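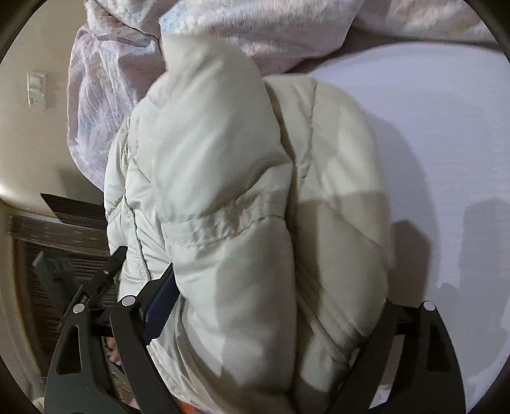

Packing for a move is mostly an argument with your own clothes, and tonight I am losing to outerwear. The cream quilted one has been folded, and has responded by bunching up and sticking its top end in the air like it wants to speak to a manager. 1/

Background for new followers (hello, sorry): I'm leaving Trurkmont for somewhere with a beach. It's 3000 kilometres. The moving truck takes the furniture and I take one bag on the plane. 2/

The bag holds 75 litres. I measured my confidence against this number in the shop and felt great about it. 3/

Roledia Air gives you 16 kilos of checked luggage on the fare I bought. There's a nicer fare with more kilos. I looked at the nicer fare and closed the tab. 4/

The thing about a down jacket is that weight isn't the trouble. It weighs about as much as a sandwich. It just has the personal space requirements of a visiting bishop. 5/

Several of you are asking why I'd take a winter coat to a beach. Because I know exactly what will happen. I'll leave it behind, it will drop to 12 degrees, and I'll be that person in the supermarket wearing a bath towel. 6/

Attempt one was the suitcase method, where you fold the arms in, fold the whole thing in half and lay it flat. It doesn't lie flat. You press one puffy bit down and the next one comes up to see what's going on. 7/

Attempt two was the roll. My mother rolls everything, including tea towels and, one Christmas, a tablecloth with a fork still in it. She gets a jacket down to the size of a loaf of bread. I got mine down to the size of a dog. 8/

Somebody always says vacuum bags. Yes. I own a Bilyk vacuum bag. You suck the air out and it goes as hard as a paving stone and you feel like a genius, and by the next morning it has quietly taken all its air back. 9/

Also I packed the vacuum yesterday. It's in a box marked KITCHEN, for reasons that made sense at the time. 10/

Break for toast. The toaster is also in a box, so break for bread. 11/

OK, back. Moved on to what I'm calling the colour stage, where I put like with like so I can unpack at the other end and feel I have my life organised. 12/
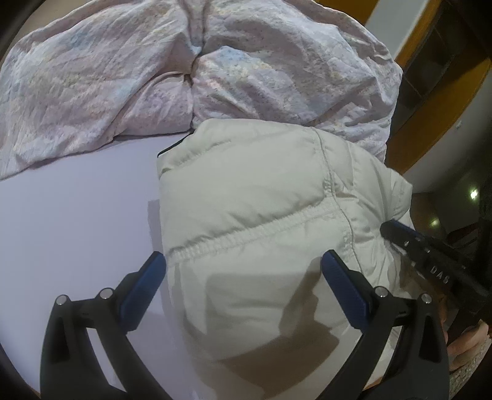
The off-white pile, meeting the everything-else pile.

I stand by the pastel thing. Pinkish lavender, with blotches of blue and yellow and little dark specks, like somebody sneezed near a sorbet. It's the most cheerful item I own and it's going in the bag if I have to wear it to the airport. 14/

Whoever replied "just wear the puffer on the plane": yes, that is the correct answer and I resent it. I've done that flight in a winter coat. By the time they bring the juice around you're poached. 15/

For the record, the coat came from Bumodar, the outlet by the ring road, five winters ago. I paid 800 dollars for it, on sale, and told everyone it was less. My favourite part is still the stitching, all those curvy seams. The zipper and I aren't on speaking terms. 16/

Things already ruled out for the bag: the good saucepan, the bad saucepan, my boots, a lamp I was being emotional about. The boots hurt. They're going to my neighbour, who has the same feet and worse luck with ice. 17/

New theory from the replies: stuff it, don't fold it. Shove it in an old pillowcase one handful at a time, starting at the hem, and tie the end. Then at least you have a pillow for the airport. I'm annoyed at how sensible this is. Stand by. 18/

It's in the pillowcase! It has gone in the pillowcase. It looks like a large dumpling but it's a dumpling with edges I can control. 19/

The dumpling fits in the bag. The dumpling and the pastel thing fit in the bag. The dumpling, the pastel thing and any shoes whatsoever do not fit in the bag. 20/

Going to bed. Tomorrow is socks. If anyone in Trurkmont wants a lamp, it's by my front door and it works if you jiggle it. 21/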